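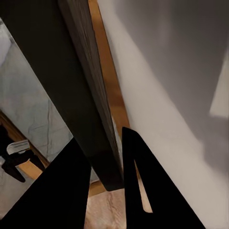
August 18, 2022

Chrysikopoulos kitchen, simulated, wrist camera view. Found the fault at last and it's a lovely one!

Recap for anyone coming in cold: the arm kept stopping dead on the approach to the dark panel. Joint 3 threw a torque trip every time, with the fingers apparently in free space. Night run did 2,000 approaches and 198 of them ended this way, all near the panel, none over open floor. I'd been blaming the controller gains and wasted most of yesterday on them (gains are back to the old values, please leave them).

Turned on the collision overlay this morning and there it was. The slot in the finger is open in the visual mesh, you can see straight through it to the tan behind, but the collision mesh is a solid hull and fatter than the finger we draw. So the finger was hitting the panel with a bit of itself that doesn't show. The solver then shoved back as hard as it could and the joint tripped, quite rightly. Full marks to the trip.

The worrying part is that Drivutari uses the same finger file for its clearance checks. It errs on the safe side there, but I don't like two shapes for one part. Checked the Jurau gripper too and that one is fine.

Split the finger into convex pieces, slot left open, and reran 100 approaches from the failed starts. No trips. Step time went up a little, not enough to mind.

Still to do: same fix on the Fenivholm branch, full night run, and a start-up check that shouts when the two meshes disagree. Really looking forward to writing that one.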